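Housekeeping Skills 1: Handout 4
Bowls and Soft Surfaces
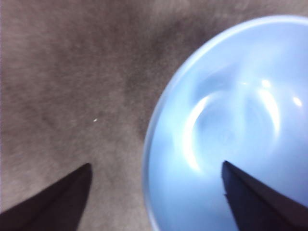 Prepared by the course instructor, Ataslow Training Kitchen
Oct 26, 2022

A light blue bowl on a grayish-brown cloth is easy to find by its rim. The inside is harder to judge, as a glossy surface picks up the overhead light and the reflections can pass for water or grease. Tilt the bowl before you decide it is clean.

Cloth with a nap changes shade when it is brushed or folded. A darker patch may be a stain or only shadow - run a flat hand over it and look again.

For the practical:
Set out one bowl and one cloth per pair.
Lay the cloth flat, then put the bowl down without dragging it.
Lift with both hands under the rim.
Stack no bowls on fabric.

The practical is marked out of 50. You need 35 to pass. Bring your notes from Handout 3.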